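Hiveo Plush Swap: Frequently Asked Questions
Last updated 4/5/22

What is the plush swap?
You send us a box of stuffed toys your household is done with, and we send back a box of different ones from other members. Toys that don't get matched go to our open shelf, where any member can pick them up for the cost of postage.

Who runs it?
Menaka Ekanayake handles sign-ups and matching. Adelino Cordeiro checks the boxes when they come in. Write to either one through the contact form and it will get to the right person.

How many toys can I send in one box?
Minimum 5, maximum 18. If you have more than that, send a second box and put the same member number on both. Clip-on charms and tiny plush under three inches don't count toward the total, so put them in if there is room.

What kinds of toys do you take?
Animals, dolls, food shapes, pillows with faces, characters, anything soft. We don't take toys with glass eyes, toys filled with beans or pellets that leak, or anything with a battery pack that can't be removed.

Do the tags have to be on?
No. If the tags are still on, leave them on. Some members collect and will ask for tagged toys when they sign up. If you already cut the tags off, don't mail them separately, we can't match them back up.

Do I need to wash them first?
Yes. Surface wash or machine wash on cold in a pillowcase, then air dry for a full day. Toys with new tags can skip this. We return boxes that smell strongly of smoke or perfume, and the return postage is on the sender.

What about pet hair?
Use a lint roller. A few hairs are OK. If you have cats or dogs, check the pet box on the form so we don't match you with a member who has allergies.

What kind of box should I use?
Any clean cardboard box that closes flat. Used grocery and fruit boxes are fine as long as they are dry and have no food stains. You don't need to cover up the printing on the outside, but do cover old shipping labels and barcodes. Boxes with hand holes need tape over the holes.

How should I pack?
Lay everything out on a bed or a clean blanket first so you can see what you have and check it against your form. Put the big round ones in the bottom and lay the long ones along the sides.

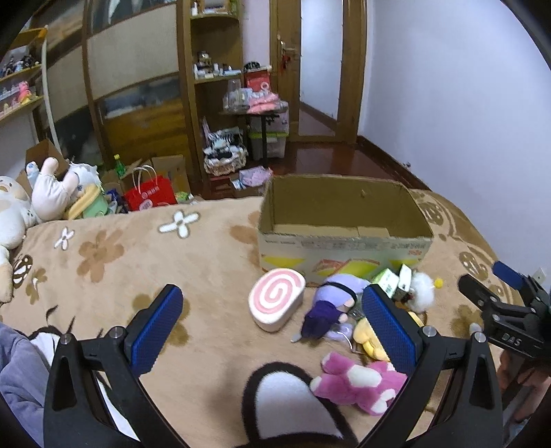
Fluffy toys can be pressed down more than you would think, and they come back after a day out of the box. Dolls with small arms and legs should go in near the top. Don't use vacuum bags. We had a batch in August that stayed creased for weeks.

Should I use packing paper?
It isn't needed. If the box is half empty, use a smaller box.

How heavy can the box be?
We have never had one that was too heavy. The size is what costs you. Length plus width plus height should come to 58 inches or less. Over that, our drop-off partner Udasport charges the oversize rate and we don't refund it.

My kid changed their mind about one. Can I get it back?
If the box hasn't been opened yet, yes. Email us the same day and describe the toy (color, size, what it is). Once a toy has been matched we can't pull it. We suggest letting kids go through the pile themselves before you tape it shut.

How long does a swap take?
Most members get their box nearly 5 weeks after we receive theirs. It is slower right after the holidays.

Can I ask for certain toys?
You can list up to three likes and three dislikes on the form. "Bears" or "food plush" works well. Very specific requests usually don't get filled.

I got a toy with a torn seam. What do I do?
Send a photo within a week of getting the box. We will either mail a replacement from the open shelf or credit your next swap, your choice.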